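Informe de avance a Plaltness
Célula bimanual Zamutent: puesta en marcha, mantenimiento y reparaciones
Julio de 2019
Preparado por Memier

Lo que sigue cubre el segundo periodo de la ayuda. En el anterior dijimos que la célula estaría "operativa de forma rutinaria" al cierre de este, y conviene empezar por ahí: la célula funciona, pero llamar rutina a lo que hacemos con ella sería generoso. Arranca casi todos los días. Trabaja varias horas seguidas. Luego pide una intervención que a veces es apretar un tornillo y a veces nos cuesta la tarde.

Estado general

La Zamutent lleva dos brazos con terminales distintos: una mano de varios dedos en el izquierdo y una pinza de dos dedos en el derecho. La asimetría estaba en la propuesta original y la defendimos entonces con más entusiasmo del que tenemos ahora. Sobre el papel, la mano agarra lo blando y lo irregular y la pinza se ocupa de lo pequeño. En la práctica tenemos dos máquinas con dos calendarios de revisión, dos juegos de repuestos y dos formas de fallar.

Durante el periodo se registraron 157 horas de funcionamiento efectivo, contadas desde que los dos brazos están habilitados hasta que se corta potencia. No incluyen calentamiento, calibración ni el tiempo que alguien pasa mirando un conector. El plan preveía 300. La diferencia no tiene una causa única y desconfiamos de las explicaciones que la reducen a una, incluida la que dimos en el correo de seguimiento, donde la achacábamos por completo a la espera de piezas de Zavala. Las piezas tardaron, sí. También tardamos nosotros en pedirlas.

Montaje y referencia

El cambio más importante ha sido dejar de recalibrar la célula entera cada vez que se traslada. El procedimiento del fabricante lo exige y lo seguimos al pie de la letra durante las primeras semanas, con un resultado que no mejoraba de una vez a otra. Ahora la secuencia es esta:

Se coloca la base y se bloquean los apoyos antes de dar tensión.
Se comprueba el nivel en las dos direcciones.
Se llevan los dos brazos a la posición de referencia, primero el izquierdo.
Se cierra y se abre la pinza derecha tres veces, sin carga.
Se abre la mano izquierda del todo y se espera a que el controlador deje de corregir.
Si el error de muñeca está dentro del límite, no se toca nada más.

El último paso costó aceptarlo. Hay una tendencia, de la que este equipo no se libra, a ajustar lo que ya está bien. Tres de las averías menores del periodo vinieron después de un ajuste que no hacía falta, y en el registro constan como "mejora preventiva". Hemos retirado esa categoría del formulario.

Los apoyos son otro asunto. Los que venían de serie se comportan bien en suelo rugoso y mal en baldosa pulida: con los dos brazos extendidos la base se desplaza lo justo para que la referencia deje de servir. Pusimos unas almohadillas de goma más blandas y el desplazamiento ha desaparecido de las medidas. No sabemos cuánto durarán. La goma blanda se deforma, y es probable que en el próximo informe tengamos que contar que hubo que cambiarlas.

Cableado del brazo izquierdo

Es el apartado que más horas se ha llevado y del que menos satisfechos estamos. El mazo que alimenta la mano discurre por fuera del antebrazo, sujeto al segmento, y cada giro amplio de la muñeca tira de él. En la primera mitad del periodo perdimos la comunicación con la mano de forma intermitente. El diagnóstico inicial fue un fallo de firmware. Zavala nos mandó una versión nueva, la instalamos, y el fallo siguió exactamente igual, lo que debería habernos hecho mirar el cable antes.

Era el cable. O, por ser precisos, la holgura del cable: quedaba corto en el extremo de la rotación y el conector trabajaba a tracción. Se rehízo el recorrido dejando un bucle a la altura del codo y se limitó el giro de muñeca por software. El fallo no se ha reproducido desde entonces. Nos resistimos a darlo por resuelto —el límite de giro quita alcance, y hay posturas que la propuesta prometía y que hoy la célula no hace.

La solución buena es pasar el mazo por dentro. Hemos pedido presupuesto y la cifra no cabe en lo que queda de partida. Preferimos decirlo ahora y no cuando se cierre la ayuda.

Mano y pinza

La mano izquierda pierde tensión en los dedos con el uso. No de golpe: un dedo empieza a llegar tarde, el agarre se descentra y el controlador compensa hasta que deja de poder. La revisión estaba fijada en 100 horas. La hemos adelantado, sin número fijo, al momento en que cualquiera de los dedos llega visiblemente tarde al cierre en vacío. Es un criterio poco elegante y depende del ojo de quien revisa, pero el contador de horas nos avisaba cuando el problema ya estaba encima.

De la pinza derecha hay poco que contar, y eso ya es una recomendación. Se limpian las superficies de contacto de los dedos al empezar, se comprueba la apertura y se sigue. Una sola avería en todo el periodo, un tope mal reapretado por nosotros. Si hubiera que repetir la compra hoy, habría voces en el equipo a favor de dos pinzas. No es la postura oficial del proyecto, pero a quien financia le interesará saber que la discusión existe.

Pruebas en salón

Plaltness pidió que una parte del trabajo saliera del banco, y se ha hecho. Teníamos dudas sobre el valor de esas sesiones y en parte las mantenemos: en un salón cambian tantas cosas a la vez que cuesta saber qué ha fallado. A cambio, aparecieron problemas que en el banco no habrían salido nunca, el de la baldosa entre ellos.

El más repetido tiene que ver con la altura. Un asiento tapizado queda más bajo que nuestra mesa de trabajo y los brazos llegan a él con los codos casi estirados, una postura en la que la corrección es lenta y el mazo va más forzado. Añadimos a la secuencia de arranque una comprobación de alcance hecha delante del mueble, con la mano abierta por encima del borde del asiento y la pinza abierta y apuntando hacia arriba, antes de autorizar ningún contacto.

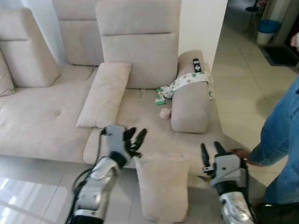 Memier · Grupo de Puesta en Marcha y Mantenimiento

El antebrazo izquierdo, con el cable negro enrollado al segmento, da idea de por qué insistimos en el paso interior. Con el brazo tendido sobre un sofá de tela, cualquier vuelta exterior es algo que puede engancharse en un cojín o en una costura. De momento lo gestionamos con velocidad reducida y con una persona junto al mueble.

Esa presencia tiene un coste que la propuesta no recogía. Se calculó un operador por sesión. En el salón hacen falta dos: uno en el puesto de mando y otro al lado, con la parada a mano y los ojos en las pinzas. Hemos probado a prescindir del segundo y la sesión se interrumpe tantas veces que no compensa. Pedimos que el cuadro de dedicación se corrija en consecuencia, aun sabiendo que encarece cada hora útil.

Otra dificultad es el color. En un sofá beige con cojines del mismo tono, los bordes se confunden y la estimación de profundidad se vuelve perezosa justo donde más falta hace, en la unión del asiento con el respaldo. No lo consideramos un problema de mantenimiento, aunque acaba en nuestra mesa: cuando la mano aprieta contra una superficie que el sistema creía más lejos, lo que sufre son los tendones de los dedos. Hemos rebajado el umbral de fuerza para tapizados. La célula se detiene más a menudo y se estropea menos. Los objetos menudos sobre el asiento quedan, por ahora, a cargo de la pinza.

Lo que no se ha cumplido

El protocolo de sustitución rápida de terminales, previsto para este periodo, no está terminado. Existe un borrador que funciona con la pinza y no con la mano, y un protocolo que sirve para la mitad de la máquina no nos parece entregable.

Tampoco se ha hecho la formación del segundo turno. Se aplazó dos veces por averías, y la tercera fecha la anulamos nosotros al ver que íbamos a enseñar un procedimiento de cableado que estábamos a punto de cambiar.

El indicador de disponibilidad que figura en el anexo de la ayuda se cumple, formalmente. Pedimos que no se le dé mucho peso. Mide los días en que la célula arrancó, y un día en que arranca y se para al cuarto de hora cuenta lo mismo que uno bueno. Proponemos sustituirlo por las horas efectivas, que nos dejan peor.

Gasto y repuestos

El gasto en personal va conforme a lo previsto. El de repuestos está por encima, casi todo en la mano: juegos de tendones, dos conectores y una cubierta de palma. El transporte a las sesiones fuera del banco se ha cargado a la partida de desplazamientos con el visto bueno de Plaltness.

Queda pendiente una factura de Zavala por la asistencia del firmware. La hemos devuelto con una consulta, ya que la intervención no corrigió el fallo por el que se pidió. Si la respuesta es que hay que pagarla, se pagará.

Hasta diciembre

El calendario para el próximo periodo es más corto que el anterior, a propósito. Queremos cerrar el protocolo de sustitución para los dos terminales, formar al segundo turno con el cableado que haya en ese momento y repetir las sesiones de salón con un mueble de otro color, para separar de una vez lo que es altura de lo que es percepción.

El paso interior del mazo queda fuera salvo que se apruebe una modificación de presupuesto. Adjuntamos la solicitud con la oferta recibida. Si no se aprueba, mantendremos el límite de giro y lo haremos constar en las prestaciones finales de la célula, que serán inferiores a las de la propuesta.

Anexos: registro de averías; hoja de arranque revisada; solicitud de modificación; relación de repuestos.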